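The Desk Question

My brother-in-law Rhodri owns nine chairs and will tell you about all of them. I used to think this was the worst kind of furniture conversation a person could be stuck in. Then I started working from home, and now I am the man at the party with opinions about desk height.

It began in November, when the job at Wamgate went from "come in when you can" to "please stop coming in, we've given up the second floor." I'd been doing the odd afternoon at the kitchen table, which was fine for an afternoon. By the second week of doing it full time I had crumbs in the keyboard and a neck that clicked when I looked left. My wife, Lilian, who has worked from the spare room for years and has a door she can close, suggested I might like a desk. She suggested it the way you'd suggest a vet to someone holding a limping dog.

So I read up. There is a frightening amount to read. I learned that my elbows should be at a right angle, that my screen should be an arm's length away, and that whole forums exist where men post photos of the undersides of their desks so other men can admire the cable work. I spent one evening in there and came out at 1 a.m. wanting a cable tray. I had two cables.

The first desk I bought was secondhand, a big brown rolltop from a guy named Hefin Hughes, who was clearing out his late aunt's house and helped me carry it to the car with the speed of a man who did not want me to think it over. It had a dozen little compartments. I had pictured myself as someone who would put things in compartments. What I did was put one thing in each compartment and then forget every one of them, so that finding a stamp took as long as driving to the post office. Also, the rolltop part rolled down by itself, about once a day, onto my hands.

It lasted five months. Ffion Craddock from two doors down took it for her daughter, who is a teenager and apparently loves it. She keeps nail polish in the compartments. Good for her.

After that I went the other way and decided I wanted nothing. No drawers, no shelf, no cubbyholes, no little rail for hanging things on. I had been reading a newsletter called Editz, written by a woman who owns one fork, and it got to me. She has a rule that a desk should be cleared every night down to the bare top, and that in the morning you may bring back only what you can name a use for. I tried this. It takes me nearly half an hour to clear a desk, as every object on it has to be picked up, looked at, and argued with.

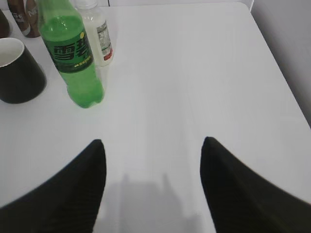 Plain white top, soft corner. My new religion.

The trouble with a white surface is that it keeps a record. On the rolltop I could have spilled a bowl of soup and found out in the spring. On white, every coffee ring reports for duty. I now wipe down a desk more often than I wipe down the stove, and Lilian has asked whether I might consider spreading some of this around the house.

The other trouble is where the stuff goes. I hadn't thought about it, and I don't believe the fork woman has either, or else she has a garage she's not telling us about. My stuff went on the floor. For a month I had the clearest desk in the county and a ring of paper around my ankles. Then it went into a box, and then the box needed a place to live, so I bought a small cabinet from Pladier with three drawers in it, and if you've been following along you will notice that I had now bought a desk with compartments again, in two pieces, for more money.

I did like the cabinet, though. I still do. The top drawer sticks.

My father, Tudur, came to stay around then. He taught geography for most of his life and did his grading on an ironing board. I don't mean now and then. He set it to the height he liked, put a lamp on the wide end, and sat there with a stack of essays on the causes of erosion. He looked over my setup and asked what it had all come to. I rounded down. He nodded for a while and asked if it folded.

It doesn't fold. I checked after he left.

I've read that the average person has 2,000 things in their home office, a number I found on the internet and choose to believe since it makes me look good. My own rules have relaxed. I clear the desk when I'm going to have trouble starting the next day, and otherwise I leave the mess where it is. The mug stays. The stapler stays, even though I can't tell you the last time I stapled something. There's a rock that Lilian brought me from a beach, and I refuse to name a use for it.

Rhodri came over for dinner last week and sat in my desk chair. He got quiet and rocked back and forth a couple of times, and then asked me how long I'd had it. It's the chair that came with the apartment. He's sending me some links.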